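I gave up on the Derville Lectures the year they moved the coffee inside the sanctuary, so I came to this fight late and with a grudge already in hand. You should know that before you read any further.

For those who don't follow the small print of denominational life (I envy you, what are your evenings like?), Ormont is a divinity school with a nice lawn. Every year it brings in somebody of standing to give three talks on faith and public life, and every year there is a dinner, and after the dinner somebody writes an open letter. The open letter is the real event. I have signed two of them myself and regretted one.

This time the quarrel is over a creed. The man invited to speak, a retired pastor named Beneš, comes from one of those churches that still asks its ministers to sign a confession of faith, all of it, with a pen. Ormont dropped that sort of thing long ago. It asks its faculty to be "in conversation with the tradition," a phrase so roomy you could park a bus in it. When Beneš was asked in an interview what he thought of schools like Ormont, he said that a person who won't sign anything should at least stop selling the pens. I laughed out loud. Then I noticed I was laughing alone.

Within a week there was a letter with 800 names on it. Within two weeks there was a reply to the letter. I've read both, and I'd like those hours back.

## What the letter says

It says, at length, that asking people to sign a confession is an act of exclusion. Fair enough. So is a wedding. I don't mean that as a knockout blow, only that "exclusion" is being made to carry a lot of furniture up a lot of stairs in that letter, and I'd have liked the authors to stop on a landing and say what they meant. Do they object to this confession, with its hard lines about election and the sacraments? Or do they object to any confession at all? Those are two different complaints. The first I'd gladly sit down and argue over. The second would put most of the Christian church out of business, including the people who paid for the lawn.

The letter also says that Beneš's presence on campus would "cause confusion." I went to seminary for one year, a long time ago, and confusion was the main thing on offer. I was fond of it.

## What the reply says

The reply was put out by *Usance*, a quarterly I subscribe to and mostly agree with, so naturally it annoyed me more. It runs to 2915 words, which I know because the editors were proud enough to print the number at the top. It calls the signers cowards in the second paragraph and asks for a charitable hearing in the fifth.

I've been in confessional churches nearly all my life. I like them. I like knowing what the minister has promised, and I like that he promised it before he met me. But we have a bad habit of treating the confession as a fence when we talk to outsiders and as wallpaper when we're at home. My own congregation has eighteen elders, past and present, who have signed the thing, and I would bet a good dinner that not more than a handful could tell you what the article on the civil magistrate says. It's a wild article. People should read it, if only to have something to talk about in November when the weather turns and the hymn-sings start.

*Usance* had no time for any of this. In their telling, our side holds to the old faith with a firm grip and the other side holds to nothing. I'd love to attend the church they're describing. Ours spent most of last year discussing carpet.
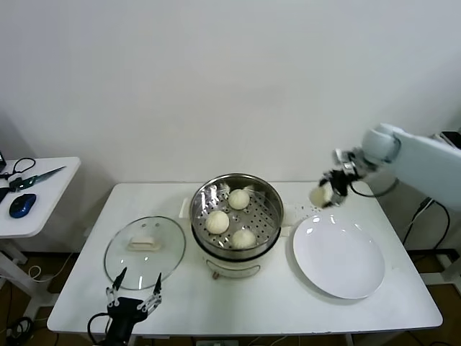 ## A word about signing

My grandmother could not have told you what supralapsarian meant, and would have suspected it was a skin condition. She did, however, know her catechism by heart, in the old wording, and she used it the way other women used a rolling pin. If you whined, you got the question on contentment. If you lied about the cookies, you got the ninth commandment with all its branches, and it has many branches.

I think about her whenever somebody says that a creed shuts down thought. It didn't shut down hers. She quarreled with hers for eighty years. She thought the bit about oaths was too loose and the bit about images too tight (she kept a small picture of the Good Shepherd in the pantry, behind the flour, where the elders wouldn't come across it). But she quarreled with it as something that had a claim on her. You can't quarrel like that with a conversation. A conversation just nods and refills your cup.

So that's my prejudice, and I've tried to set it out where you can see it. I think promises are good for people. I think a school that trains ministers ought to be able to say what it believes on less than a page, and then be embarrassed by it once in a while.

And still, Beneš made the joke about the pens knowing how it would land. He's been in pulpits long enough to tell a line that opens a door from one that gets a laugh on the way out. I've heard him preach, once, on the laborers in the vineyard, and he was tender and a little frightening and went on for well over an hour without anyone coughing. I'd have liked the Ormont students to hear that man. What they've been given is a quote with his name on it.
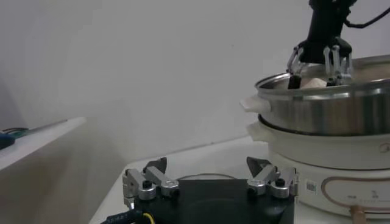 **Kirsten Morin**

A few people have already written to ask which side I'm on, so I may as well answer here and save the postage.

I'm for letting him speak. I'd be for it if he came from the other end of the pew as well, and I have a record on this: I was one of four people who stayed to the end the year they invited the fellow who thought Paul's letters should be sung. He was wrong, and he had a lovely voice.

I'm also for the students who don't want to go to the dinner. Don't go to the dinner! I've been to the dinner. It's chicken. Staying home from a thing is an old and respectable form of protest, and Protestants in particular should think twice before they look down on it. What I can't get behind is the notion that a person's honor is damaged by a lecture being given in a building nearby. If that were so, none of us could live within a mile of a church.

As for the school, it put out a statement saying it "hears the concerns on all sides." I've written sentences like that. I used to draft them for our regional synod, and I can tell you how it's done: you take out every noun that could hurt someone, then you take out the verbs, and then it goes to a lawyer, who puts back one verb. The lectures are still on the calendar as I write, though the word "celebrate" has gone from the invitation and the word "host" has been put in its place. Somebody was paid to make that change.

If the lectures do go ahead, I'll drive over for the second one, the one on conscience and public office, and I'll write up what he says and leave out what he's supposed to have said. Comments are open below. Last time, two of you got into it over infant baptism under a post about parking, and I'd ask you both to take it up by email this time. You have each other's addresses. I made sure of it.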